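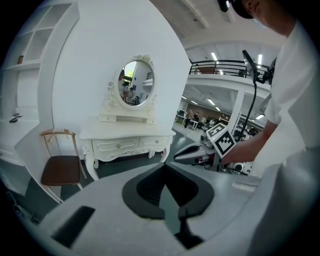

Popular Music and Recording, week 7
Live albums: what's on the tape and what isn't
Notes go with the listening list. Fill in your own as we go, there are gaps.

Start with the question from last week. Why would a rock band in the 70s put out a live double LP when the studio records weren't selling? Several answers came up, most of them money. Cheap to make compared with a studio album. Songs already written. Counts toward the contract (sometimes, see below). And the band was usually better on stage than on the studio records, or at least the fans thought so, and fans were the ones buying.

Also timing. A live album fills the hole between two studio albums when the band is on the road and hasn't written anything.

1. How it was recorded

Mobile truck parked behind the hall. Long cable run from the stage into the truck. Every mic on stage gets split: one side goes to the PA desk for the room, the other goes to the truck. So the people in the hall and the people buying the record never heard the same mix, even before anyone fixed anything. Write that down, it comes back on the exam.

Problems:
- bleed. Drums in the vocal mics, guitar amps in everything. You can't replace a vocal cleanly if the old one is still sitting in the drum overheads as a ghost.
- hum and buzz from the lights. Lighting dimmers on the same power as the truck = ruined reels.
- tape changes. A reel of two-inch runs out in the middle of a long song. With one machine you lose a chunk. With two you overlap them and edit later.
- audience mics. Too close and you get one guy yelling for the whole side. Too far and it's mush.

Our case study band is Hondard. Five piece, hard rock, two studio albums on Zorkton that went nowhere. The live record was taped over several nights in January, most of it at the Paisan, a hall that held 372 people. Keep that number in mind when you hear the crowd on side one.

2. What got fixed

Play side one, track two. Then the bootleg of the same night (audience tape, sounds terrible, sorry).

Things to listen for:
- Lead vocal. On the bootleg the singer drops the last line of each verse and lets the crowd have it. On the album the line is there. Sung later, in a studio.
- Backing vocals. Three parts on the record. On the bootleg, one, and flat.
- Bass. Redone on nearly the whole album I think. Much cleaner than the guitars around it, no room on it at all.
- Drums. Left alone. Almost always the case — if the drums are bad the take is not usable, since everything else hangs off them.
- Crowd. See next section.

Replacing parts is overdubbing, same as in the studio. The word "live" on a sleeve didn't promise anything in law and buyers mostly didn't ask. The sleeve on this one says "recorded in concert" which is true as far as it goes.

Discussion: does it matter? Half the room said last year it's cheating. The other half said a live album is a souvenir and people want it to sound the way they remember the night, and they remember it in tune. Have an opinion ready and a track to back it up.

3. The crowd

Crowd noise is an instrument on these records. It was looped, faded up before choruses, laid over edits to hide the join. Put on headphones and listen to the gap between tracks four and five on side two. There is a whistle, then the same whistle again, then again. That's a loop.

The 372 sound like a stadium. Two ways to get there: layer the same crowd tape several times slightly out of step, or borrow a crowd from somewhere else. Zorkton had a crowd reel in the library and it shows up on at least one other of their releases, the Skornura festival LP. Compare the roar at the start of both. Same roar.

Edits also move the show around. Album order isnt set order. The talking between songs is cut down or moved in front of a different song. Encore ends up closing side two so the second disc can have the long jam.

4. The contract bit

People always get this wrong so go slowly.

Typical deal: band owes the label a number of albums over so many years. Does a live album count? Depends entirely on the wording. Look for "newly recorded studio performances" or similar. If that phrase is in there, the live record doesn't count and the band still owes the same number after it. If the contract only says "albums" then it may count, and a double may count as one or as two.

Publishing is separate. Writer gets paid again on every live version because it's a new recording of the same song. This is why cover songs get dropped from live albums even when the crowd loved them. Also why lineup changes get awkward: a player can be on the record, on the sleeve, playing the solo everybody knows, and get nothing for the writing.

Costs such as truck rental and overdub time normally come out of the band's share before they see a cent. So "cheap to make" is cheap for the label.

5. After the 70s

Quick, we'll run out of time. Video takes over the job of showing people what the show is like. Live albums become bonus discs, box sets, later whole tours sold night by night with very little fixing. Funny result is that the newer ones are often more honest and sell a lot less. Bands put out the unfixed tapes decades later and fans complain about teh vocals.

For next time

Listen to side three all the way through, once on speakers and once on headphones. Pick 12 seconds where you think something was replaced and write 200 words on why. Give the timing. Say what you hear first, then what you think was done. "It sounds fake" is not an answer.

Reading is in the packet, the chapter on mobile recording, skip the part on broadcast.

Comments (4)

guest
Is the bootleg going up on the course page or do we only get it in class? I missed it.

vinylbasement
Not in your class but found this looking for the Skornura LP. My copy has the roar at the start of both discs, identical. Can't unhear it now.

guest
for the 200 words can we use the bass on side three or is that too obvious

sidefour
Disagree on the drums. The fill going into the last chorus on side one track two is not the same as the audience tape, go back and check. Could be spliced in from another night though.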